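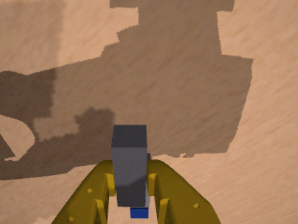

Wrist view in the simulator, gray block in the gripper.

How to Test a Block-Picking Policy Before You Believe It

Every spring a club team tells me their arm "works." I then ask how many tries, from how many starting layouts, and who decided what counted as a success. The answer is usually a video of one good run. This page is for Zorngate club members who want a number that holds up when Yaqin Qiu starts asking questions at the March review, and she will.

You need the club simulator, your trained policy, and an evening. You do not need a better policy. Please don't retrain anything until you have finished step 5.

Step 1. Write down what success means

Do this before you run anything. Ours reads: the target block is held clear of the table, in both fingers, for the last two seconds of the episode. Touching the block doesn't count. Picking up its neighbor doesn't count either, and you would be surprised how many teams scored that as half a point last year.

Step 2. Fix your layouts

Generate 100 starting layouts and save the seeds to a file. Use the first 80 for tuning if you must tune. Lock the last 20 away and leave them alone until the end. If you peek, say so in your report.

Check that the pieces really move between layouts. The Tan team had a bug where only the colors changed and the positions didn't, and their score looked wonderful.

Step 3. Look at the room view before each batch

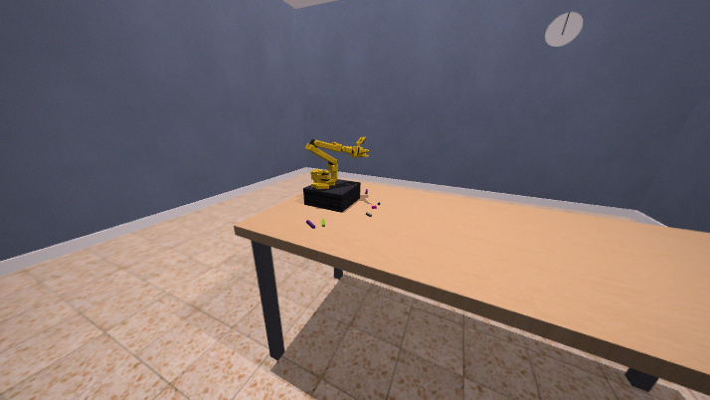
Layout spread is where most student results fall apart. A random placer with a small radius will keep dropping everything in one comfortable zone near the base, and the policy never has to reach. Open a few layouts from the room camera and ask where the pieces are not. With five small pieces clustered toward the base and the whole right half of the tabletop bare, a high score tells you about that cluster and very little else. Widen the placement area as far as the arm can reach, save new seeds, and go back to step 2.

Step 4. Run it and log everything

One line per episode: seed, target color, result, and a short reason if it failed. Save both camera views. The wrist view is good for grip problems, but a held block can hide whatever is behind or under it, so don't judge a crowded pick from that view alone. Shadows from the arm can darken a lot of the table too. If you train with shadows turned off and test with them on, put that in the log.

Do not restart an episode because it "started weird." Weird starts are part of the 100.

Step 5. Report the plain number

Cosau, the team I trust most, reported 76 out of 100 and listed all 24 failures. Esivano reported "near perfect" after 600 runs and couldn't find the log. Guess which one I'd let near the real arm.

Split your score by target color and by distance from the base. If the far pieces fail twice as often, the average is hiding it.

Common excuses

"It works on my laptop." Then send the seeds and I'll run them on mine.

"The physics is off." Maybe. Show me the same failure with a scripted grasp and I'll look into it.

Reports go in the shared folder by Sunday, log file included.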